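Worine Letter Blocks – Set-Up Guide
Section 2: Laying out the blocks

Work on a flat table with room to spread out. Take the blocks out of the bag, don't tip them.

1. Put the blocks on the table any way up. Letters, numbers, drawings, all fine to start.

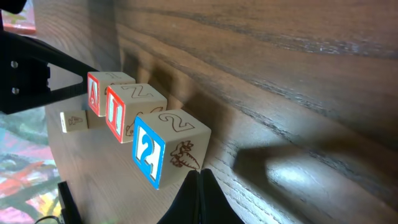
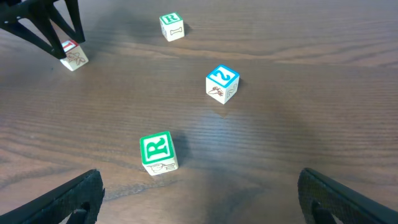
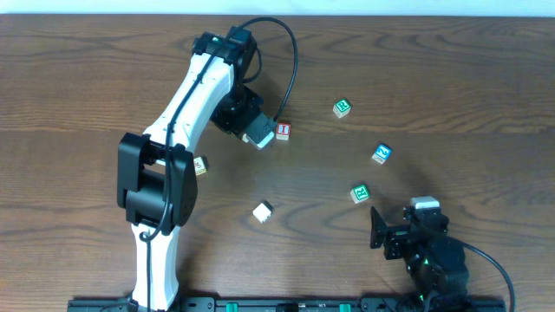

Blocks on a wooden tabletop.

2. Turn each block till you find the face you want. Colored borders are the quick way – look for those first, then the plain outline drawings.

3. Making a row? Start at one end and push each block up to the last one. Check the faces now, fiddly to turn once theyre tight.

4. Spelling game: leave gaps. Fingers need room.

Note: a number can stand in for a missing letter. Agree on it before you start.

CAUTION: Wipe with a dry cloth only. Do not soak. Throw out any block with a split or a sharp corner.

5. Done – back in the bag, drawstring tight. Store somwhere dry.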